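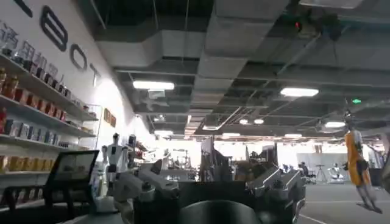

Packaged goods on white wall shelves, with two small framed pictures farther along.

Sarneck Prayer Requests

A text collection of 3,657 short prayer requests left in the public request boxes of 31 churches in the Hunik area. Compiled by the Fikre project.

Contents

requests.csv -- one request per row
churches.csv -- church code, denomination, average attendance
topics.txt -- the 40 topic labels

Each request has a church code, a month and up to three topics. Illness and family are the most common. Requests longer than 400 words were left out.

Privacy

Names, street addresses and phone numbers were replaced with tags before labeling. If you spot one we missed, write to the project and the row will be pulled.

Known problems

Church 12 sent nothing for August. Spelling is as written -- we did not correct it. Some requests appear twice where a card was copied into a second box.

Use

Free for study and teaching. The Clakex script in the tools folder splits the rows by church. Please don't post single requests on social media.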